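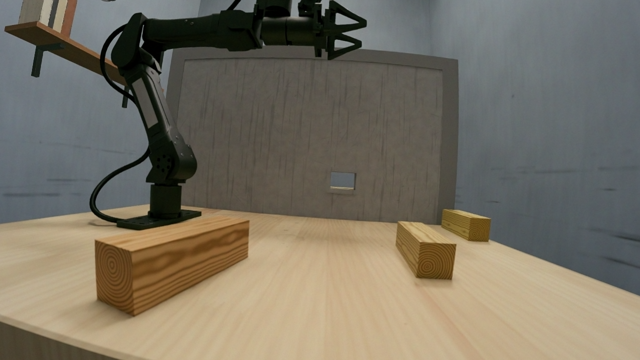 Table with the three wooden blocks.

Carried over from June, when the hide glue question was left half done. The aim was to settle how long the Plikumo pearls need to soak and what temperature the pot should sit at, and to stop arguing about the strips of birch that let go in the damp cupboard.

The old instruction sheet says overnight soak, then heat. Did that for the first batch. Second batch soaked for 90 minutes in cold tap water, same jar, same weight of glue. Both melted out clear. The short soak had a skin on it by lunch and needed topping up with water twice, but that may be the lid, which doesn't seat properly on the small pot. Look for the other lid.

Pot thermostat reads 79 with the dial on the second mark, which is too hot. Turned it down and let it sit until the reading steadied. Glue left in the hot pot over lunch smelled off, so it went in the bin and doesn't count toward anything below.

Grain is from the Eglītis offcuts, planed the same morning. Rub joints only, no clamps. Warmed the strips on the radiator before gluing. One strip had a split running in from the end and was left out.
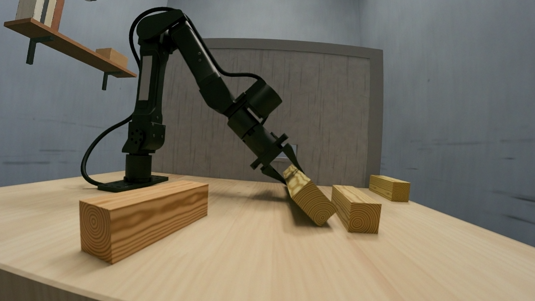 Gurcombe, 22 Dec 2021

Took the joints out of the damp cupboard after eight days. Hygrometer in there was showing 98, though it has always read high and wants checking against the salt jar.

Long-soak joints: held. One had swollen along the glue line and could be felt with a fingernail, but it wouldn't open by hand. Short-soak joints: mostly held. The two nearest the water tray came apart with a light twist, clean on one face, so that looks like starved glue or a cold strip. Can't tell which from this lot.

The Lustier oil on the offcut beside them has gone cloudy and tacky again. Don't use it on anything that will live in the wash house.

To do in the new year: repeat the short soak with the good lid, move the tray to the bottom shelf, mark the thermostat dial with paint at the right setting. Label the jars properly this time, colour tape is no use once it gets wet. Pot is washed and upside down on the rack. Remaining glue is in the fridge, top shelf, use it or toss it before the break.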